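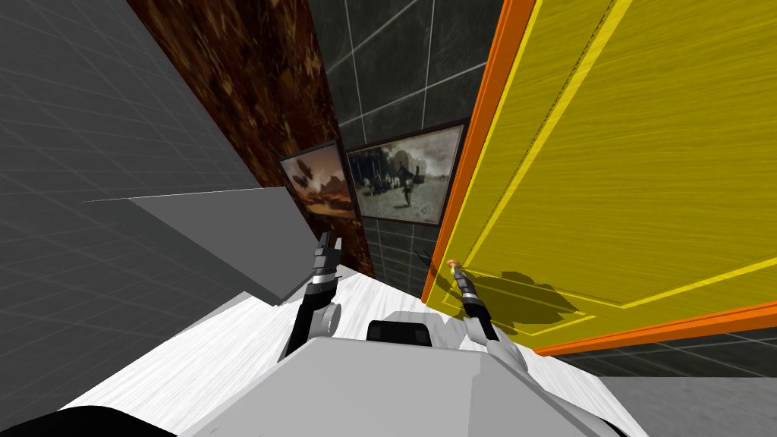
Ekua Amegashie asks why the door task keeps dying at the knob when the planner reports success every time. Short version: planner is fine, your goal pose is stale. Steps below, tested on Vallen in sim only.

**1. Freeze the base.** Right arm only for now. Leave the left one parked.

**2. Re-query the knob pose** right before planning, not at scene load:

```
vallen scene refresh --object door_knob
vallen plan --arm right --goal pregrasp
```

Skip the refresh and you get the pose from before the base moved. Thats the whole bug, mostly.

**3. Pregrasp first.** Stop beside the knob, check the gripper frame, then close in. Going straight to grasp clips the door panel.

**4. Collision padding.** Default is too fat near the door. Drop it for the knob only, leave door and frame alone.

**5. Retries.** Set to 3. More just hides problems.

Seed 37 is the nasty one, run it first. If it passes do the full 104.

Still failing? Check the wrist frame is z-forward. The Ansah export flips it, been like that since Febuary.

Turning the knob = seperate page, needs the force controller on.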